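Thread, for anyone who asked why I went quiet on Sunday. I was being outwitted by a lipstick.

Some background. I do handheld gripper work at Poltance. You hold one in each fist, you tidy a dressing table as if you were a robot, and later on a robot is meant to tidy one as if it were you.

The job that day was small. Pick up the lipstick, put it back down standing. Same with the other bits. Go again. I've had harder chores from my nan.

By mid-morning the left gripper had started closing late. Only a touch. You squeeze, it thinks it over, then it commits. Like a teenager being asked to empty the dishwasher.

I told myself it was me. It's always you, until it's the spring.

Error 3216 came up just before lunch. I looked it up in the Korkano manual. "3216: see 3216." Cheers.

Reet Ķēniņš came over, squeezed it twice and said "that's not right" in the tone of someone who has already decided whose afternoon is gone.

And then the safety bit, which is why I'm writing this at all. When the left one stuck, I did what everyone does and poked a finger in between the pads to free it. It un-stuck. Onto the finger.

It's not a strong grip. It's a grip for lipsticks. But I made a noise they heard at the far end of the building, and I have a nail that's gone a very fashionable purple.

Cause, according to Saulius Ots: a return spring that had walked off its post. He had it out in three minutes. I'd spent 2 hours blaming my wrist.

(Yes, Ots. Yes, the Ots on the side of the toolbox. It's his uncle's shop. He is tired of the question.)

Worse news: every take from that morning has the lag in it. The Stillus software lined it all up beautifully and flagged nothing. Somewhere there was very nearly a robot that would've learned to hesitate in front of makeup.

So we binned the lot and I went back to the vanity.
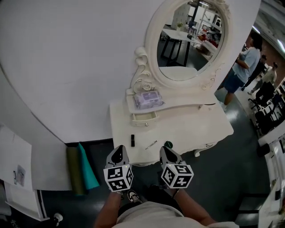

Photo: Reet Ķēniņš / Poltance

New rule, taped inside the case lid in Reet's handwriting: POWER OFF, THEN FINGERS. Under it, in someone else's: "or a pen".

Other new rule, mine: if it feels late, it is late. Stop and say so. Don't do another whole batch out of politeness.

Left gripper's fine now. The right one has started clicking.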